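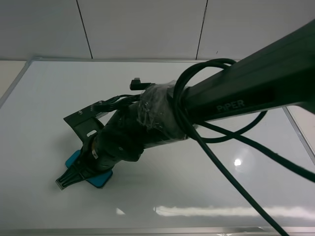
Fulgencio Gallegos wanted to know, after reading our last report, why the planner still stops to think before every single pick, and whether the money was going into making the arm faster or only into making it more careful. Fair question, and it shaped most of what we did in this period. The short answer is that it went into both, and the two jobs ended up being the same job. The long answer fills the rest of this report.

Fillora motion and grasp software
Progress report to the Cuevas fund, second period
Prepared by Refugio Quezada, through the end of May

Where we stand

The software now runs the full pick cycle from one process: look, choose a grasp, plan a path, move, close, check. In the first period those were separate programs passing files to each other (I am still a bit embarrassed by that), and every handoff cost time and gave us a new place to fail. Pulling them together was the big item in the work plan and it is done. I'm really happy with how it came out. A new team member can start the whole thing with one command and see each stage report in as it comes up.

We also finished moving the flat-object work onto the bench. Thin things lying flat on a smooth table are the hard case for a two-finger gripper, and they are the case the fund asked us to care about. There is almost no room between the fingertips and the table, so a small error in height means either closing on nothing or pushing down into the surface.

Planning

The pause Fulgencio noticed came from the planner throwing away everything it knew at the end of each pick. It would rebuild its model of the table, the arm and the keep-out zones, and then search for a path from zero, even when the only thing that had changed was the position of one object.

Plellar, our planning library, now keeps that model alive between picks and updates only the parts that moved. It also keeps a store of paths that worked before and tries to bend one of those to fit before it starts a fresh search. Most requests are answered from the store now, and the arm starts moving so soon after the grasp is chosen that we had to add a short tone so people at the bench know a move is coming!

The careful part came along with this. With the time we saved, we can afford to check every path against the cables as well as against the arm links. Cables were missing from the model entirely before. We treat them as a soft padded region around the arm that grows when the wrist turns, which is crude, but it keeps the planner from picking a wrist turn that would pull a loop tight. A better cable model would be nice to have and is not in this year's plan.

Perception

Shiny tables are still our least favorite thing. A glossy white surface gives back patches of light from overhead, and the first version of the object finder would sometimes draw an outline around a reflection and hand it to the grasp chooser with great confidence. We retrained on 3744 labeled views, with a good share of them picked on purpose for glare and for objects partly hidden behind the gripper. False outlines from glare have dropped to the point where we now log them one by one and look at each.

Objects hidden behind the gripper are a different problem. As the fingers come down over something flat, the fixed view loses the middle of it just when we would most like to see it. The software now holds on to the last clear outline and checks it against whatever corners and edges are still showing. If those visible bits shift, the descent stops and the arm backs off for another look. This was Fulgencio's suggestion from the spring call, and it works better than the fancier tracker we had started to write. That tracker is parked on a branch.

Control

The last stretch of the descent used to run at one slow fixed speed. It now runs in two steps, quick down to a set height and then gentle, with the motor currents watched the whole way. A rise in current above the limit counts as contact, and the controller stops there. Getting the limit right took longer than I planned for, as the currents drift while the joints warm up. We now take a short reading with the arm still, before each batch, and set the limit from that.

There are 2 open faults in the controller. One is a rare stutter when the stop signal and a new path arrive together. The other is a gripper command that gets sent twice after a reconnect; it does no harm that we know of, but I want it gone before anyone outside the team runs this.

Tooling

Kallau, the replay tool, is the piece I'd most like you to try. It takes the log of any run and plays back what the software believed at each moment: the outline, the chosen grasp, the path, the currents. You can stop at any point, change a setting and ask what the planner would have done. We find bugs in an afternoon that used to eat most of a week. The automatic test suite replays 99 saved runs each night and flags any run where the decisions come out different from before. It caught a swapped sign in the wrist frame the same night I put it in, so it has already paid for itself as far as I'm concerned.

Changes to the plan

Of the 9 tasks listed for this period, the one we did not finish is the written guide for outside users. The install steps are drafted and the section on calibration is still an outline. I would like to move the due date to the end of the next period and have Fulgencio read it as a first-time user. No change to the budget is needed for this.

Next period

First the two controller faults, then the guide. After that we start on grasps that slide a flat object to a table edge before closing on it. The planner can already produce the sliding motion in simulation, and Kallau can show it. The contact check will need work, as sliding along a surface looks a lot like pushing into one if you only watch the currents. I have a few ideas on that and will send a short note once we have tried the first of them on the bench.

Refugio Quezada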